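Virgilio Saludo
Spent the whole afternoon teaching the arm to pick up laundry and I'm having a ridiculous amount of fun. Thread!

Virgilio Saludo
So the way it works at Nonddale: I sit at the desk with the hand controller, the arm copies me, and every go gets saved. No code from me at all. I just do the job, over and over, and the robot gets to learn from it.

Virgilio Saludo
My first goes were awful. I kept diving at the cloth far too fast and then hovering for ages, dithering. Aydoğan watched 3 of them and told me to move as if I were showing a small child. Slower, no dithering, one clear grab. So much better!

Virgilio Saludo
We tried it by hand too, holding the arm and pushing it along. Lovely for feeling where the joints get stiff, but your own sleeve keeps wandering into the wrist view, so it's back to the controller for the soft stuff (Ellberg still swears by hand guiding for drawers, and fair enough). 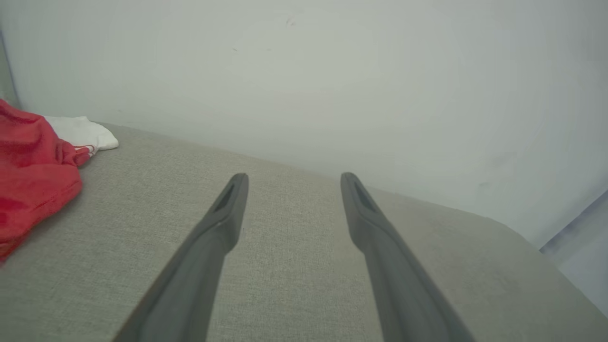
Virgilio Saludo
Wrist view over the sofa, with the red cloth and the white one off to the left. I love driving from this angle. You stop thinking about the arm and start thinking about your fingertips. My plan for each go is to come in over the grey fabric, swing left, pinch a fold and lift. I've promised myself 4 more tidy ones before tea, and then I'm going to let it have a try on its own. Will report back!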